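4. Setting up the Talel kitchen scale

This section covers the Talel bench scale with the Kindisier display. The quick-start card in the carton says you can be weighing in one minute. You can, if you don't mind what number comes up. Allow 16 minutes the first time.

4.1 Choosing a spot

1. Put the scale on a hard, level surface. Stone or thick board is fine. A folding table is not.

2. Turn the feet until the bubble sits inside the ring. The printed card shows the bubble dead centre. We have rarely managed that and have seen no difference in the readings once it is inside the line.

3. Keep the scale away from fans, open windows and the top of the fridge.

Note: The makers describe the pan as "draught-proof". It has a raised lip. Treat it as a pan with a raised lip.

4.2 Power

4. Fit the batteries, or plug in the adaptor. Don't do both.

5. Switch on and wait for the display to settle at zero. If it drifts, switch off, check the feet again and start over.

Caution: The battery symbol shows full until very shortly before it shows empty. If you sell by weight, or pack for other people, use the adaptor.

4.3 Checking the weight

6. Press and hold CAL until the display flashes 1,000.

7. Place the 1,000 g check weight in the middle of the pan and take your hand away.

8. Wait for the beep. Remove the weight. The display should go back to zero.

9. Put the weight on again. If you don't get 1,000, repeat from step 6. If it is still wrong after a second try, the fault is in the scale and pressing CAL again won't cure it.

Some Baert shops sell a pocket weight as a cheaper stand-in. Ours read 753 on a scale we trusted, against the 750 stamped on its side. Use the weight that came in the carton.

4.4 Weighing packed food

Snack packets, sweets and biscuits need a little more care than loose flour or rice, mostly on account of the wrapping. The net weight on a packet leaves out the wrapper, and your scale does not know that.

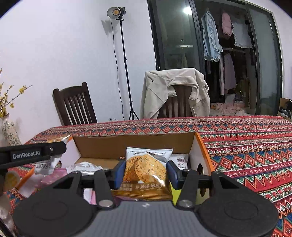
10. Place an empty wrapper of the same kind on the pan and press TARE. The display returns to zero.

11. Take the wrapper off. You will see a small minus figure. Leave it alone.

12. Put the full packet on, flat, with no part hanging over the lip. Read the figure once it stops moving.

13. To weigh a whole box, tare the empty box first, then fill it. The pan takes up to 1,050 g including the box. Past that the display shows a row of dashes.

Note: The leaflet claims the "smart tare" setting can work out the wrapper weight by itself. It seems to subtract the same small amount whatever you put on it. We leave it off — hold TARE while switching on, then press UNIT once.

Caution: Don't drop packets on to the pan from a height to save time. The sensor underneath is thin, and the guarantee does not cover it.

4.5 Cleaning and storage

14. Lift off the pan and wash it by hand. Wipe the body with a damp cloth only.

15. Store the scale with nothing on it. Stacking tins on the pan will shift the zero point.

16. Repeat the check in 4.3 every October, and after any move.

Section revised at Starthorpe, July 19, 2020. Earlier copies give the wrong button for step 6.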